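Speaker notes: Do stocked birds make better hunting?
Club night, 13 February 2022

Start without the slides. Ask who has paid for a guided bird hunt, then who would pay for the same one again. Wait for the hands.

The Drerkier brochure promises "wild-style flushing" on every outing. I've read it twice and still can't say what that means. A pen-raised pheasant let go at breakfast has had one morning to learn the country. Some fly hard. Plenty run, or sit tight until the dog is nearly standing on them.

Price: 215 dollars for a half day, two birds, dog and handler included. Cleaning is extra. Read that line out slowly. 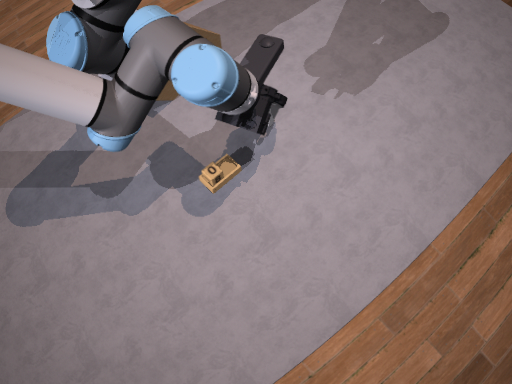
Next, the return rate claim. Inik says it released 400 birds in September and that most were "harvested or established". Those are two very different endings for a bird. Ask which it was. I did, and got a discount code.

Don't let this turn into a go at preserves in general. They're good for young dogs and for people whose knees are finished with slough edges. My quarrel is with the advertising.

Habitat section, keep it to 6 minutes. Eskildsen leaves its cattails standing over winter and I'll give them credit for it. Whether that cover carries any released hens through to spring, I have my doubts. Foxes like cattails too.

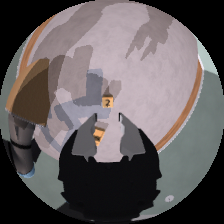
If someone brings up the Dikari feed trial, say I haven't seen a proper write-up and neither have they. Heavier birds in the pen tell you about the pen.

Questions to put to any outfit before paying a deposit: how old are the birds, when do they go out, and what happens if it's too windy to hunt? Get the last answer in writing.

Leave time for the argument over shot size. Coffee is at the back.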